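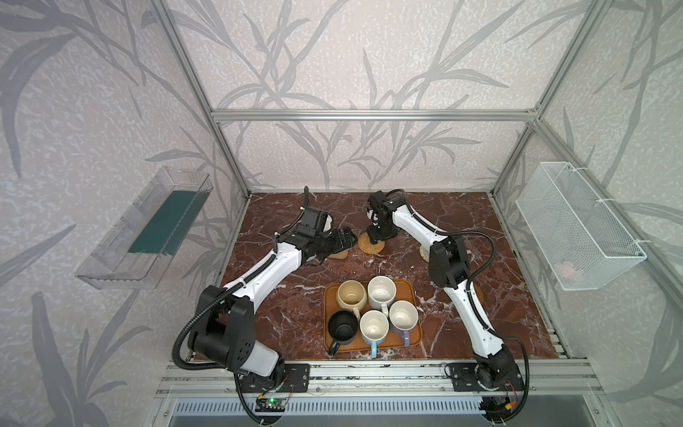 Two arms share one table in the Hukamero test cell at Etstead, where a tray of mugs and a set of coasters form the standard exercise for the group's planning software.

The Order of Things: Teaching Two Arms to Share a Table

The software group at Etstead devotes a good part of its week to mugs. The exercise is simple to state. Mugs stand close together on a serving tray, coasters lie elsewhere on the table, and a pair of robot arms must bring the one to the other without knocking anything over or striking each other. A person clearing up after a meeting would give the matter no thought. The planner that Hukamero has been building for this purpose, known as Culik, must give it a great deal.

Marjan Heydari, who directs the work, regards the tray as a fair test because the difficulty lies in the choice of what to do first. When rims nearly touch, a gripper has few places to enter. A finger needs room on the outside of a wall and room on the inside, and a neighboring mug may take away the first while the approach of the wrist takes away the second. Handles complicate the question further. One that extends past the edge of the tray offers an easy hold. One that points inward may be of no use until another mug has been moved.

"The early versions planned a beautiful path to the wrong mug," Heydari says. "The motion was correct in every respect, and it should never have been attempted at that point in the sequence."

Culik treats the sequence as a problem in its own right. Before any path is computed, a module called Baptiste builds a table of which objects block which others, and from which directions. The table is rebuilt after every placement. Ánh Trương, who wrote most of Baptiste, describes it as bookkeeping, and she is protective of its plainness. Each entry records an object, a candidate grasp, the arm that would perform it and the list of things that stand in the way. If the list is empty, the grasp is passed forward. If it is not, the grasp is held until something changes.

The result can look timid. An arm may leave the nearest mug alone and reach for one at the far corner, and visitors sometimes take this for an error. The explanation is in the log, where each refused grasp is written out with its cause. Trương insisted on this feature over some resistance, as the logs grew large and slowed the early builds. They have since become the first thing anyone opens when a run goes badly.

Perception

The planner depends upon a picture of the table that is never entirely correct. Ngọc Huỳnh leads the perception side, and her account of its troubles is detailed. Open mugs seen from overhead present two circles, the rim and the floor, and a model trained carelessly will report both as objects. Dark interiors return little to the depth estimate. Pale mugs against pale mugs lose their boundaries where they touch. The cell itself contributes as well: its walls are papered in a gray leaf pattern and its tabletop is a veined, reddish-brown marble print, so the detector cannot rely upon a plain background to find an edge.

Coasters present a different problem. They are thin, they vary in shape and material, and they lie flat, so depth is of little help in finding them. An arm may also pass over a coaster and hide part of it at the very moment the system needs to confirm its position. Culik answers this with memory. An object that has been seen clearly is kept in the model when it is covered, and its confidence falls slowly until it is seen again. The rate of that fall was the subject of long argument. Too slow, and the system trusts a coaster that has been nudged aside. Too fast, and it forgets one that is merely in shadow.

Huỳnh settled the value at six seconds for small flat objects. She does not defend the figure as a matter of principle. It was the setting that produced the fewest complaints from the planner.

Two Arms, One Middle

The arms are mounted along the front rail and reach inward, and the space they both want is the same space. Most of the useful work takes place in the center of the table, where the grippers may come face to face across a short gap. Valdemar Arnardóttir is responsible for keeping that gap safe.

The simplest scheme would let one arm enter the middle only when the other has left. Culik began in that manner. The arrangement was dependable and very slow, and it left one arm idle for much of each run. The present scheme divides the shared region into 27 cells, each of which may be reserved by one arm for a stated period. A reservation covers the gripper, the forearm and the cable conduit that loops outside it. The conduit was added after the planner repeatedly proposed motions that were clear for the links and rather hard on everything attached to them.

"A cable does not appear in the textbook drawing of an arm," Arnardóttir observes. "It appears in the repair record."

Reservations may be traded. If the left arm holds a cell that the right arm needs, and can give it up at small cost, the planner will move it back a short distance and let the other through. The exchange adds a pause that is barely noticeable to an onlooker. Arnardóttir reports that run times fell from 65 seconds to a little under 50 on the standard layout once trading was enabled — a gain he describes as welcome and still insufficient.

Tools for the People

Some of the most valued work at Etstead never touches an arm. Ekua Yakubu maintains the replay tool, which takes the record of a run and allows an engineer to stop it at any decision, change one input and ask the planner to choose again. A mug may be turned, a coaster shifted or a detection removed. The tool then shows the new choice beside the old one.

Yakubu keeps a library of 20 recorded runs that every new build must face before it is allowed into the cell. Some were selected because they ended badly. Others went well for reasons the group could not at first explain, and she considers these the more useful. The library was last revised on 5/6/19, when two older runs were retired and a crowded tray took their place.

A build that passes the library may still fail at the table. The grasp check in replay assumes that a mug stays where it is until it is lifted, and a closely packed tray does not always honor the assumption. A contact model is under development, with a first trial planned for August. Until then the planner adds a margin around each neighbor, and gives up certain grasps that a person would make without hesitation.

Heydari's next request concerns the tray itself, which Culik at present regards as fixed. She would like the planner to consider sliding it, where doing so would bring a blocked handle within reach. Trương has begun to sketch the necessary entries, and Arnardóttir has asked for a larger region to reserve.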